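4.2 Demonstration during the open day

The second part of the study took place in the entrance hall of the Skonley building, during the open day of December. Our purpose was to see how the Premard arm behaves when people stand close to the table, ask questions and sometimes lean over it. In the laboratory this never happens, and the results of Section 4.1 were all obtained with only the operator present.

The table was prepared on the evening before. We kept the white surface of the earlier tests, but we did not fix the places of the objects. Visitors could choose an object and put it where they liked, provided that it stayed inside the reach of the arm. The operator then started the grasp with one key. The control program was the same version as before, and the fingers closed until the force limit was met. We did not change this limit during the day.

In total 241 visitors signed the consent sheet and about 3000 images were kept from the wrist camera. From these we selected 1051 for labelling, leaving out the images where a hand was inside the view. Figure 6 gives one of the labelled images.
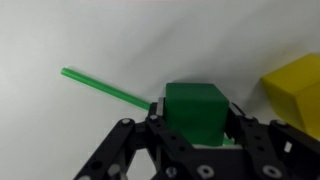 Figure 6. View from the wrist camera with the green cube between the two contact pads. A green straw and a yellow block are also on the table.

The case of Figure 6 is useful for the discussion, as the cube and the straw have nearly the same colour name but not the same look. The straw is thin and lets some light through, and a part of it is hidden behind the cube. In our labelling rules, such a straw is one object, also when only one end can be seen. Two of the labellers had first marked the small piece of bright green near the lower corner of the cube as a separate object. After discussion we decided to leave such pieces without a label when their origin is not clear from the image.

The yellow block raised a different question. It is larger than the cube and the image shows only a part of it. We kept the label "block" for it, in agreement with the Keta list of object names, and added the mark "partial".

Visitors most often asked if the arm could feel the object. We answered that it measures the force at the fingers only, and that it has no knowledge of weight before lifting. For 13 visitors the demonstration was stopped early, mostly by the operator, because somebody had come over the line on the floor. These trials are not counted in Table 3. The Kuipers mount of the camera was checked again after the lunch break and did not need adjustment.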